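Leltmont Learning Materials Workshop
Notebook, Room 2
Entry: 26/12/2019
Entered by: Gleice Andrade
Copy to: Adalberto Toledo

Purpose of entry: to record the present state of the sorting set ordered by the Ollar early years centre, and the matters to be settled before the set is packed.

The order is for a table set of play fruit and desk items, to be used by children in sorting by colour, by size and by kind. The written request from Ollar allows 84 mm as the greatest width for any piece of fruit. Pieces from the Magalhães stock were measured with the calipers this morning and all fall within it. The older Wustell pieces have not yet been measured. The calipers are to be returned to the drawer under the window and not left in the cutting area.

Paint on the replacement pieces was dry to the touch at the start of the day. No further coats will be applied. One lemon was rejected for a split along the seam and has been placed in the repair tray with a tag.
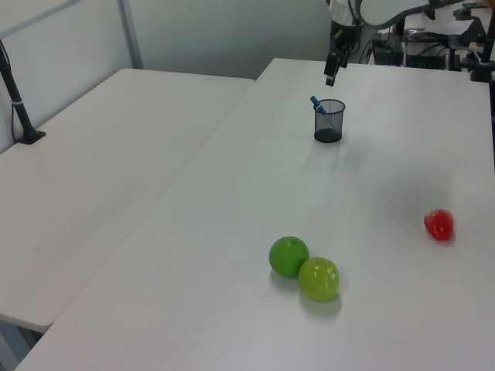
Colour separation remains the principal question for this set. Mr Toledo noted in his last review that children at the first level should not be asked to separate two pieces of the same colour family. The two green fruits on the white table are a fair test of his point. One is a deeper green with a dimpled peel, the other a glossy yellow-green, and an adult will tell them apart by surface as readily as by shade. A younger child may well put both in the same tray as a matter of course. I propose that the pair be kept for the second level, and that the small red strawberry be used against a single green piece at the first.

The black mesh pen holder and the blue marker are suitable as the "not a fruit" group. The marker cap is to be checked against the small parts rule before it is approved. If it does not pass, a thick crayon in the same colour will be substituted.

Labels: the draft reads "citrus" for all green pieces. This should be changed to "green fruit" until the moulds list has been consulted. Spelling of "colour" is to be corrected on the lid card, where the printer has dropped the u.

Cost to date stands at $60 for paint and card. The print run of the lid card is 2000, shared with the March orders.

Outstanding:
Measure the Wustell pieces.
Confirm the marker or its substitute.
Send the revised label text to Mr Toledo for initials.
Repair or discard the lemon.

G.A.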